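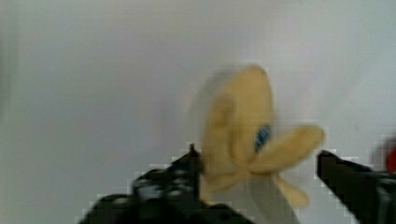 Does a student need to know how to program before joining the arm group?
Most of our students start with no programming at all, and they pick up what they need in the first month by sitting next to someone who already has it.

To: okia-list
Subject: Re: What does the arm group do all afternoon?

Hello everyone, and a special hello to the families who joined the list after the open house. I meant to answer this one in a couple of lines, and then I sat down with a cup of coffee, and you know how that goes with me.

First, the message I'm replying to, for those who get the digest and may have missed it:

> Hi all,
>
> My daughter joined the Okia arm group in September and comes home
> very happy and very hard to follow. I hear a lot about "grasps" and
> "resets" and something called Org, and last night there was a long
> story at dinner about a banana. Could somebody explain to a parent
> with no background what the kids do in there? Also, is it true they
> are going to Drustden this year, and should we be putting money
> aside for it? And is there anything useful we could send in with
> her? We have a great many old kitchen things.
>
> Thanks, and sorry if this has been covered before.

It hasn't been covered, at least not in one place, so please don't apologize!

The arm group meets in Room 519 at the Jolard building, up the back stairs and past the music lockers. Their project for the year is getting a robot arm to tidy a table. A student puts out a spread of ordinary things, the arm picks one up, carries it somewhere sensible and lets go. Then it does the next one. If you have ever asked a teenager to clear up after dinner you will know the job is harder than it sounds.

A "grasp" is one try at picking something up. A "reset" is putting the table back so you can try again, and the new students do a great deal of resetting, which I hope doesn't put anyone off. You learn an awful lot about where things go wrong when you're the one moving the mug back to its spot.

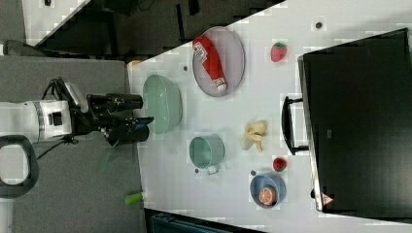 On the table: bowls, a mug, the banana, strawberries, and the ketchup bottle on its plate.

As for the banana, I believe I can guess the story. The peel is splayed out, so there is no obvious middle to grab, and the students have been arguing all month over whether the arm should come in over the fruit or over the peel. Both camps have drawings. One of the drawings is on the whiteboard with DO NOT ERASE written next to it, and the cleaning crew has been very kind about it.

Mugs have their own trouble. You can take one by the rim or you can take it by the handle, and which is better depends on how it happens to be turned. The students used to place the mug the same way for every try, and their scores looked wonderful. Then we asked them to turn it a little between tries, and the scores went down quite a bit, and there were some long faces in the room. I thought it was one of our best afternoons. They rewrote the plan on the bus home and came back with a much better one.

Org is the name the students gave their logbook. It began as a folder called "organized stuff," got shortened, and stuck. Every try goes into Org with a line on what was picked, where it was headed and how it ended, in the student's own words. There are roughly 625 entries so far. Some of them read "missed" and some go on for half a page — I have a soft spot for the half-page ones. If your child wants to show you Org at home, please say yes. They can all get to it from their school accounts.
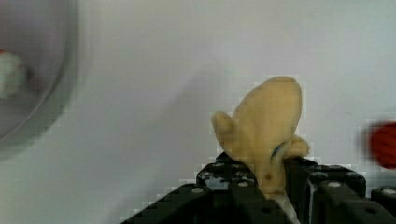 Okia List Digest, Vol. 8, p. 7

I should say a word on soft toys, as several of the younger ones have asked why we bother with them when there's cutlery in the world. A hard thing keeps its shape when you squeeze it. A plush one gives, and it can sag or swing a bit when it's lifted, so the spot you aimed for may not be where the fingers end up. The group is learning to lift slowly, wait a moment, and only then travel. Slow is a difficult word to sell to a room of fourteen-year-olds, but they're coming around to it.

They work in pairs at the arm. One student runs the program and the other watches the arm with a hand near the stop button, and they swap partway through. Hair tied back, sleeves pushed up, no reaching onto the table while the arm is moving. We're strict on that last one and would be glad of your backing at home. Anyone waiting for a turn works on Org, or on the poster, or (let's be fair) on snacks at the far end of the hall.

Now, Drustden. Yes, we're going! The Drustden student meet is in May, and the arm group has a place in the table clearing event. They'll be handed a set of objects they haven't seen before and given a short time to look them over. That's the part making everyone nervous, me included. The van and the entry fee are already covered out of the spring bake sale, so there is nothing to put aside except lunch money. Seats in the van are limited to 8, students first, and families are very welcome to drive over on their own and cheer.

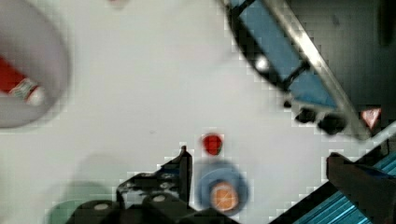
Reading time: 7 minutes

On the kitchen things: thank you, and yes please, with a few requests. Plastic bowls and lids are always handy, the more odd sizes the better. Play food is a treat. Please no glass, no knives, and nothing you'd be sad to see dropped. Shiny things are interesting too, as they can be hard for the cameras to make out, and the students would like more practice before Drustden. Put your family name on the bottom in marker if you want an item back in June, otherwise it will live in the cupboard with the rest.

If you'd like to come and watch, the door is open from four o'clock. Stand along the window side and you'll be out of everyone's way, and do ask the students your questions directly. They explain it far better than I do and they love being asked. Your daughter in particular might like to walk you through the banana business herself, with the drawings in front of her.

One last bit of housekeeping. Permission slips for Drustden went home in the blue folders. If yours has vanished into the bottom of a backpack, reply to me off the list and I'll send another copy.

Warmly,
the Okia arm group coach, Jolard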